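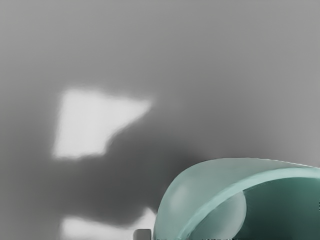
Simulator view at Lalero, very close in on a plain grey surface, with the teal curve of what looks like a rim at bottom right.

Visit report: Lalero open day, Benivville, 22/09/2018

Lalero has the ground floor and part of the first floor of the old Ekwueme building in Benivville. It makes control software for robot arms that handle cups, bottles and small boxes, and its customers are mostly canteens and packing rooms. Our group was split at the door, and I went round with the half that saw the simulation room first and the workshop second.

Parking is at the back. The signs send you to the front, where there is none, so allow extra time if you go to the next one.

Tadeusz Zawadzka met us and did the safety talk. Visitors stay behind the yellow line in the workshop, bags are left in the corridor, and the arms are not run with the gate open. He mentioned that the last rule had been tightened after a fault in June, and that we would hear about it upstairs. I had expected a sales tour with a short film. Most of the morning went on that one fault, and it is what I have written up below.

The simulation room is small and warm, with a row of desks down one side and a screen on the end wall. Weidong Xiong runs it. Every new version of the grasp software is tried on a simulated table before it goes near a real arm. The task they use for this is very plain: a round table, a tumbler or two, and an arm that has to come down over the right cup, close, lift, and put it back. He said they had tried more interesting tasks and had gone back to cups, which the whole office can judge by eye.

A full test is 1000 attempts. They are left to run overnight, and in the morning a list of failures is waiting, each with a set of saved views from different positions. Some of the views are taken from very near the table and take a bit of working out. You get a patch of light, a dark shadow and a piece of something round. The wide views are easier for a visitor. Weidong prefers the close ones for small errors and told us to get used to them, as he was going to use both.

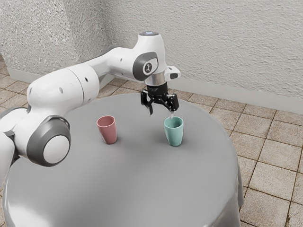

WHAT WENT WRONG

The wide view has a pink tumbler and a teal one standing on the table, and the arm over the teal one with its fingers apart. Weidong asked us what was the matter with it. Most of us said nothing was. Then he pointed to the finger on the right, which is directly over the rim. Going straight down from there, it would meet the edge of the cup.

In June a version of the software went out to the workshop with this fault in it. The position of the gripper was wrong by nine millimetres, sideways, after the arm had been told that its gripper had been changed. If the gripper had not been changed since start-up, everything worked. That was how it got through the overnight test. The simulated arm always started with the same gripper and kept it, so the faulty part of the program was never used.

On the real arm the gripper was changed several times a day. Oluwaseun Etim, who was on shift in the workshop, swapped a wide gripper for the narrow one, reset the cell and started a short run with a tumbler on the table. The arm came down with one finger on the rim. The tumbler tipped, the finger slid inside it and the arm carried on down until the force limit stopped it. The cup cracked and a piece of it went over the front guard, which at that time was lower than the one there now.

No one was hurt. Oluwaseun had stepped back to write in the log book. He told us this part himself, in a level voice, and said that a minute earlier he had been leaning on the guard.

The second thing that went wrong was slower. He pressed the stop button, and the arm stopped, as it should. When he released the button and reset, the arm went back to finish the move it had been in the middle of. It was meant to wait for a fresh start command. The cause was a separate setting, left over from an older cell where the restart had been made automatic for convenience. Nobody was within reach that time either. Tadeusz said this was the part that worried him more. A gripper that is slightly out of place breaks a cup, but an arm that moves on reset can catch somebody who has gone in to clear up the pieces.

Questions to the staff

I asked why the force limit had let the arm push hard enough to crack the cup. Femi Fashola, who looks after the arms, answered. The limit had been set for a stiff box used in a previous job, and it was well above what a tumbler can stand. It has been lowered for cups. He added that lowering it brings nuisance stops, mainly when the cable to the gripper drags, and that they are still dealing with those.

Somebody else asked whether the arm could see the cup with a camera and correct itself. The answer was that it does use a camera, but the camera found the cup correctly. The arm knew where the cup was and had the wrong idea of where its own fingers were. A camera on the wrist might have shown it. They are trying this now.

There was also a question about why the fault had not been spotted by watching. Weidong said that people had watched. With the fingers spread wide, an offset of that size is hard to see from where an operator stands, and on a narrower cup the grasp would probably have succeeded, only off centre.

What has been changed

The overnight test now includes gripper changes. The simulated arm is told in the middle of a run that it has a different gripper, then told that it has the first one back. When they put the June version through the new test it failed 36 times. I wrote that down because I had expected far more. Weidong's explanation was that most of the attempts in the test still do not follow a change, and of those that do, some get away with it.

The restart setting has been removed from all cells. After a stop, the arm needs a reset and then a separate start from outside the gate. Oluwaseun showed us this in the workshop. He pressed the stop with the arm partway down, reset it, and we stood and watched it stay where it was for nearly a minute. Then he went round to the panel and started it.

There is now a touch check as well. After each gripper change the arm goes to a fixed metal peg at the side of the cell and touches it lightly with each finger. If the contact comes in the wrong place, the cell locks. It adds a short delay to each change and the shift staff were not keen at first. Tài Tạ, who wrote the check, said the early version also locked the cell if there was dust on the peg, and that a cloth now hangs next to it.

The front guards have been replaced with taller clear ones. They scratch easily and from some angles the view in is poor.

The workshop

The rest of the visit was more ordinary. There are two working cells and a third in pieces. The tumblers come from Prinurum by the crate and get through a surprising amount of handling. We saw a short run with nothing dropped. The noise was less than I had expected, apart from the compressor, which comes on without warning behind the door to the yard.

I would have liked to see the touch check fail, and asked, but it would have meant taking the gripper off and there was another group waiting.

Practical notes

Tea and biscuits were in the first-floor kitchen. The stairs are steep and there is no lift, so anybody who has trouble with steps should ring beforehand; Tadeusz said the simulation talk can be given downstairs on request. Photographs are allowed in the workshop from behind the line. Lalero has promised to send the written account of the June fault to those who left an address, and I will pass it round when it comes.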